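Tratard Furniture Support
Ticket 801
Subject: Scratch on tabletop, Jokent table, light wood grain
Status: Closed
Opened: 8 Dec 2022
Order number: 274
Category: Surface damage / care

Customer wrote:

We have one of your Jokent tables with the light wood-grain top and the rounded corners. It has a scratch on the left side when you sit at it. The mark is thin and faint. It can be felt with a fingernail if you go across it slowly, but you can't feel it with a fingertip. I don't know when it got there. The table is used most days for desk work and for sorting small things like pens and the contents of pencil cases.

What I have tried so far:

Dry microfiber cloth. No change.
Damp cloth with a drop of dish soap, then dried. No change.
White eraser, in case it was a mark from something rubbing on the top. No change.

I have not used any polish or oil. I have a bottle of Gurkel wood oil at home but did not want to put it on before asking. Please tell me if it is safe on this top and if there is a repair kit in the right color.

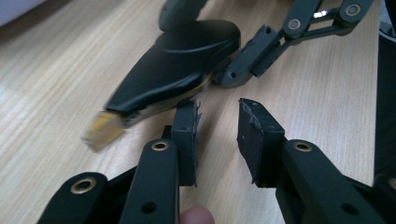

The care sheet that came with the table says to wipe with a damp cloth and leaves it there. It does not say what the finish is. The table cost $157 and I am not looking for a refund, I would just like the mark to be less visible.

Support replied:

Thank you for contacting us. Please do not use the Gurkel oil for now. Oil can leave a darker patch on a sealed top, and a patch is harder to deal with than a thin scratch. A few questions so we can send the right thing:

1. Does the scratch go with the grain or across it?
2. Does it show any darker or lighter color inside it?
3. Is there any damage near the cable hole or along the edges?
4. Are pens, zippers or anything with a metal end being slid across the top?

Customer wrote:

1. It runs at an angle.
2. No different color inside that I can make out. It mostly shows when the light comes from the side.
3. The grommet hole at the far side is fine. The edges feel smooth. There is a piece of gray tape on the front corner that we put there ourselves and it comes off without pulling anything.
4. Probably yes. The zippered case gets opened and closed on the table a lot.
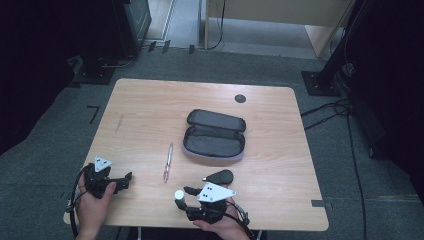 I also checked the legs, because the table used to rock a little and I thought it might have been dragged against something. The bolts were tight. The table sits level on the carpet and does not rock now.

Support replied:

Thanks, that helps. With no color change, the mark is most likely in the clear finish only. We do not fill marks like this, as the filler tends to show more than the scratch. We can send a Stefanou blending stick in the pale shade. It is a wax stick, and it can be wiped off again if you don't like the result.

Test it on the underside first. Then rub it lightly across the scratch, wait 3 minutes, and buff with a dry cloth in the direction of the grain. Keep the stick away from the grommet, where the wax collects around the rim.

Customer wrote:

The stick arrived and I tested it underneath. The color is close enough. Before doing the top I went through how we use the table to see where a new scratch could come from.

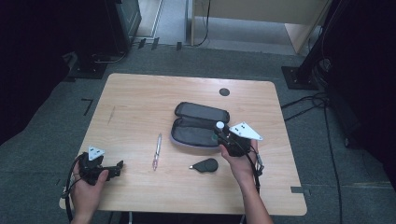 The case itself is soft on the outside and I doubt the fabric does anything. The zipper pull is the part I would watch. With the case lying open in the middle of the table and the pen put down next to it, point toward the near edge, there is a good deal of bare top left for things to slide on, and the scratch is over on the left part of that. I am going to put a felt mat under the case when we fill it.

I did the top last night. First pass did very little. On the second pass I pressed harder and buffed for longer. From my chair I now have to look for the mark. From the side, with the lamp on, it is still there.
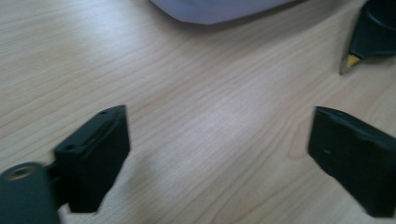 Attachment 4: tabletop, grain direction.

Support replied:

That is a normal result for the wax stick. The wax wears off with cleaning, so expect to repeat it, probably by February if you wipe the table daily. Skip the dish soap on that area for the first week. The felt mat is fine as long as it has no rubber backing.

Do you want us to keep the ticket open?

Customer wrote:

No, you can close it. Please ask someone to add the finish to the care sheet.

Internal note: care sheet request passed to the product team. No replacement top sent. No charge for the stick.

Ticket closed by support.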